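Preltsideについて

ホーム　サービス　Preltsideについて　採用　お問い合わせ

こんにちは、Preltsideの代表をしているXiomara Tillman(シオマラ・ティルマン)です。会社案内のページって、だいたい沿革と代表挨拶と地図で終わってしまうんですが、うちに見学に来てくださる方やお取引先から聞かれることがだいたい決まってきたので、もういっそ全部私が書いてしまおうということになりました。長いです。お茶でも用意してから読んでください。

何をしている会社か

役目を終えたサーバーやワークステーションを引き取って、開けて、中の部品をひとつずつ取り出して、使えるものは検査してもう一度世の中に出す。使えないものは素材ごとに分けて、専門の業者さんに渡す。ひとことで言うとそういう会社です。

お客様は、機器の入れ替えをした企業、学校、病院、それから小さな設計事務所みたいなところまでいろいろです。一台だけのご相談も受けていますし、部屋まるごと、みたいなお話もあります。取り出すのはCPU、メモリー、電源、ファン、ケーブル、コイン電池、ねじに至るまで。ねじは本当にたまります。入口の脇にねじだけが入った箱が並んでいて、見学の方がなぜかいちばん写真を撮っていくのがそこなんですよね。

会社の名前の由来もよく聞かれるんですが、これは最初に借りた作業場の通称をそのままもらっただけです。かっこいい話を期待された方、ごめんなさい。

Benoraの建物のこと

今の作業場は、私たちがBenoraと呼んでいる建物にあります。1908年に建てられた元織物工場で、天井がとにかく高くて、北側に大きな窓がついています。冬は寒いです。床の一部が昔の板張りのままで、台車を押すと音でどこを通っているか分かります(慣れると、誰が押しているかまで分かるようになります)。

引っ越してきたときは、こんな古い建物に精密機器を持ち込んで大丈夫なのかとずいぶん心配されました。静電気対策の床材を敷いて、湿度の管理を入れて、電気の引き込みもやり直して、正直なところ機材より工事のほうにお金がかかった時期もあります。それでもここにして良かったと思っているのは、窓の光です。基板の細かい印字を読む仕事なので、昼間の明るさがあるとないとでは目の疲れ方がまるで違うんです。

いま働いているのは、私を入れて9人です。分解、検査、データ消去、出荷、事務とひととおり担当はありますが、忙しい時期はみんなで分解台に立ちます。私も立ちます。遅いので歓迎はされません。

手でやっていた頃の話

自動化の話をする前に、それまでどうだったかを書いておきたいです。

分解の仕事は、見た目よりずっと体にきます。立ちっぱなしか、中腰か、どちらか。ケースの中は狭くて、指を差し込む角度がいつも少し無理な角度で、しかも板金のふちが鋭い。手袋をすれば指先の感覚が鈍るし、外せば切ります。絆創膏の消費量は自慢できないレベルでした。

中でもみんなが嫌がっていたのがソケットまわりです。CPUを押さえている金具はばねが効いていて、レバーを起こすときに力が要ります。力を入れたその次の動作が、今度はものすごく繊細なんですよ。CPUをまっすぐ上に持ち上げて、下のソケットに何も落とさず、何も触れさせない。力仕事と針仕事が数秒おきに入れ替わる感じ、と言えば伝わるでしょうか。午前中は平気でも、夕方になると手が震えてくるんです。そこで気を抜いてソケットを傷めてしまうと、基板ごと価値がなくなってしまいます。

それで、ひとりが一日に担当するのは35台まで、という上限を決めていました。それ以上やると夕方の失敗が目に見えて増えたからです。この数字は今も事務所の壁に貼ってあります。

もうひとつの悩みは、ベテランの手首でした。いちばん上手な人に難しいものが集まって、その人の手首がいちばん先に悲鳴をあげる。病院に付き添った帰りの車の中で、このやり方を続けるのはもう無理だな、と思ったのを覚えています。

Dvorakが来るまで

そこで入れたのがロボットアームです。作業場ではDvorak(ドヴォルザーク)と呼んでいます。最初の試運転の日に、誰かがラジオで「新世界より」を流していたのがそのまま名前になりました。

導入を決めるまでには、みんなとかなり話しました。最初の集まりの空気は、まあ、重かったです。「自分の席がなくなるんですか」と真っ先に聞かれました。聞いてくれてありがたかったです。陰で言われるよりずっといいですから。

私が約束したのは、Dvorakを入れることを理由に誰かに辞めてもらうことはしない、という一点です。口約束だと不安だろうと思ったので紙に書いて、全員に渡しました。そのかわり、仕事の中身は変わる。それも同じ紙に書きました。変わるのが嫌な人もいるだろうし、実際にいました。そこはひとりずつ、時間をかけて話しています。

設置にあたっては、どの作業を渡してどの作業を残すかを、分解を担当している人たちに決めてもらいました。付箋に作業をひとつずつ書いて、「渡したい」「残したい」「まだ分からない」に分けて壁に貼っていく方式です。私は「渡したい」にソケットまわりが全部行くだろうと思っていたんですが、意外と割れました。あの瞬間が好きなんだ、という人がいたんです。嫌がっていたはずなのに! 人間って面白いですね。

今の分け方

話し合いと試行錯誤の末に、だいたいこんな分担に落ち着いています。

人がやること
・受け入れ時の確認と記録
・ケースを開ける、ケーブルの取り回しを見て順番を決める
・固着、変形、改造など、様子のおかしい機体の作業全部
・取り外した部品の最終検査
・Dvorakが止まったときの判断

Dvorakがやること
・ソケットまわりの位置合わせと、CPUの取り外しの補助
・同じ型番が続くときの、くり返しの多い動作
・手元カメラでの記録

「様子のおかしい機体」と一行で書きましたが、ここが本当に広いです。前の持ち主がねじを接着剤で留めていたり、メーカーの違う金具が無理やりはめてあったり、虫が住んでいたり。型番が同じでも、歩んできた人生(?)はみんな違うので、開けてみるまで分かりません。そういうものは迷わず人の台に回します。

Dvorakの手先には小さなカメラがついていて、作業中の手元を見ることができます。ケースの中をこの距離で眺めることは、分解の担当者でもなかなかありません。 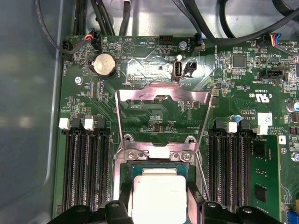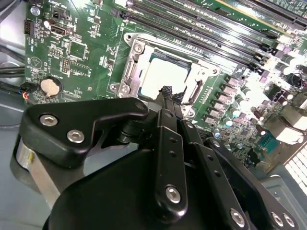

Dvorakの手元。CPUとソケットのまわりにグリッパーを寄せているところ(2枚とも)

手元カメラの映像は、最初は機械の調整のためだけに使うつもりでした。それがいつの間にか、新人研修の教材になっています。肩越しに先輩の手元を覗くのって、実はけっこう難しいんですよ。見たいところはたいてい先輩の親指の下にあるので。手先からの映像なら大きな画面に出して、止めて、指さして、「この金具の左右のねじ、どっちから緩めたい?」なんて話ができます。基板は向きが変わるだけで別物に見えるから、さかさまの状態で印字を読む練習にもなります。印字がさかさまに見えるなんて最初はみんな困るんですけど、そのうち平気で読めるようになるんです。私は今でも首が傾きます。

ケーブルという強敵

Dvorakを入れてみて、いちばん意外だったのはケーブルです。金具やねじは硬いし、決まった場所にあります。ところがケーブルはやわらかいし、気分で曲がっている。人間なら手の甲でちょっとよけて終わりの、よけたことすら覚えていないような動作が、機械には難しいんですね。

試運転の頃は、たった一本の線が手前に垂れているだけで動作が止まり、そのたびに誰かが走っていました。「これなら自分でやったほうが早い」と何度言われたことか。言っていたのは主に私です。

それで、Dvorakに渡す前に人がケーブルを寄せて仮留めする、という工程ができました。地味な仕事に聞こえるかもしれませんが、これが上手いか下手かで一日の流れが変わります。次の動作を頭の中で先に走らせて、邪魔になりそうなものを読む。分解を長くやってきた人ほど上手で、手首を痛めていたベテランがここで大活躍することになりました。力が要らなくて、経験が要る。本人いわく「将棋みたいで飽きない」そうです。

記録の仕事とCloter

もうひとつ大きく変わったのが記録です。うちではCloter(クローター)という自社製の管理ソフトを使っています。どの機体からどの部品が出て、誰が見て、どんな状態だったか。お客様にお渡しする報告書もここから出しています。

昔は紙の伝票でした。作業しながら書くので字は乱れるし、手袋の跡はつくし、月末になると事務の机で暗号解読大会が開かれていました。Cloterになってから、Dvorakの作業分は映像と一緒に自動で残り、人の作業分は声で入力できるようになっています。古い建物なので声がよく響いて、朝の作業場はちょっとした市場みたいです。

ここで先に書いておきたいのですが、Cloterの記録は人の速さを比べるためには使っていません。これは導入のときに、いちばん強く言われたことでした。機械の横で働くと、どうしても比べられている気がする。その気持ちは分かります。なので、個人ごとの作業時間は画面に出ない作りにしてもらいました。見ようと思えば見られるデータを見ないと決めるのは、経営する側としてはちょっと勇気が要りましたが、今のところ困ったことはありません。

働く人にとって何が変わったか

良かったことだけ書くと広告みたいになってしまうので、両方書きます。

まず、夕方の疲れ方が変わりました。終わりの時間になっても手が震えていない。帰ってから編み物ができるようになった、という人がいます。絆創膏の減りも遅くなりました。休憩も取りやすくなって、以前は切りのいいところまで、と粘ってしまっていたのが、ちゃんとお茶の時間に全員が集まるようになっています。うちの休憩はおやつが充実しているので、これは大事なことです。

それから、相談が増えました。前はそれぞれ自分の台に向かって黙々と手を動かす職場だったんですが、Dvorakが止まると「これ、どう思う?」と人が集まってきます。画面の前で、金具の形がどうの、前に見た機種に似ているのと、わいわいやっている。ひとりの頭の中にしかなかったコツが、口から出てくるようになったんですよね。これは予定していなかった収穫です。

一方で、寂しくなったという声もあります。黙々と手を動かす時間が好きでこの仕事を選んだ人にとって、機械の様子を見ながら働くのは落ち着かないものです。そういう人のために、窓側の台はずっと手作業専用にしています。ここにはDvorakの動作音もあまり届きません。難しい機体が回ってくるので腕も鈍らないし、手作業がいいというお客様からのご依頼もここで受けています。

待つことのつらさもあります。機械が動いている間、横で見ているだけの時間というのは、慣れない人には手作業より疲れるみたいです。最初は私たちもそこが分かっていなくて、一日ずっと見守り役、という当番表を作ってしまいました。大不評でした。今は40分で交代する決まりです。交代の合図は、誰かが家から持ってきた卓上ベル。けっこういい音がします。

覚えることも増えました。動作の設定、異常のときの止め方、再開の手順、清掃。機械が苦手だと言っていた人にも、ひととおりは覚えてもらっています。早く覚えた人が偉いわけでもないので、研修は急ぎません。非常停止だけは別で、これは入ったその日に、全員、体で覚えてもらいます。

お金の話も少しだけ。Dvorakが来てから、設定や見守りを覚えた人には手当をつけました。仕事が軽くなったのになぜ、と聞かれたことがありますが、軽くなったのは手首で、責任のほうは増えていますから。

よく聞かれること

いつか全部自動になりますか、というのは必ず聞かれます。なりません、と断言するほどの予言力は私にはないんですが、少なくともうちのように、届くまで何が入っているか分からない仕事だと、すぐにそうなる気はしていません。朝の便で届いた箱を開けて、みんなで「うわあ」と声を出す、あの時間はまだしばらく人間のものだと思います。

ロボットはもう一台増やすんですか、というのもよく聞かれます。考えてはいます。ただ、置くとしたらどこに、というところで話が止まっています。床の板張りを残したい派と、思い切って張り替えたい派がいて、これがなかなか決着しません(私は残したい派です)。

データは大丈夫ですか、というご質問には、胸を張って大丈夫ですとお答えしています。記憶装置は受け入れてすぐに別室へ移し、担当者が消去か破壊をして、証明書をお出しします。この部分は今も最初から最後まで人がやっていて、Dvorakの台にはそもそも運びません。立ち会いをご希望の方は、引き取りのご相談のときに教えてください。

取り出した部品を買えますか、という個人の方からのお問い合わせもあります。検査済みの部品は、CPUとメモリーを中心にまとめて事業者さん向けに出していますが、年に一度の蔵出し市では一枚から買えます。次は6月の予定です。ねじの詰め放題もやります。なぜか大人気です。

見学について

作業場の見学は、事前にご連絡いただければ喜んでお受けします。学校の授業での見学も歓迎ですし、同じように機械を入れるかどうか迷っている会社の方もどうぞ。うまくいかなかった話のほうがお役に立つと思うので、そちらを多めにします。Dvorakの台のまわりには線が引いてあって、運転中はその内側には入れません。そのかわり、手元の映像を大きな画面でご覧いただけます。

歩きやすい靴で、冬は一枚多めに着てきてください。繰り返しになりますが、本当に寒いので。

一緒に働いてくれる方へ

分解の経験はなくてもかまいません。細かいものを見るのが好きな方、物の中身がどうなっているのか気になって仕方がない方、子どもの頃に時計や炊飯器を分解して叱られたことのある方には、たぶん楽しい職場です。機械の設定ができる方も探していますが、まずは分解台から入ってもらっています。手でやったことのない作業を機械に教えるのは、うちではなしにしているんです。

面接では工具を触ってもらいます。上手い下手は見ていないので、気楽に来てください。そのあと休憩室でお茶を飲みながら話します。ご自分の希望として、機械のそばがいいのか窓側の手作業がいいのか、遠慮なく言ってくださいね。入ってから変えてもらってもかまいません。

会社概要

名称　Preltside
代表　Xiomara Tillman
事業内容　使用済みサーバー・ワークステーションの引き取り、分解、部品の検査と再販、記憶装置のデータ消去および破壊、素材の分別
作業場　Benora(旧織物工場、北側入口からお入りください)
見学・引き取りのご相談　お問い合わせページから承ります

最終更新　2023年12月21日

年末のごあいさつ代わりに書きはじめたら、こんな長さになってしまいました。書き足してほしいことがあれば、お問い合わせページから教えてください。返事は私が書きます。

文・Xiomara Tillman

ページの先頭へ戻る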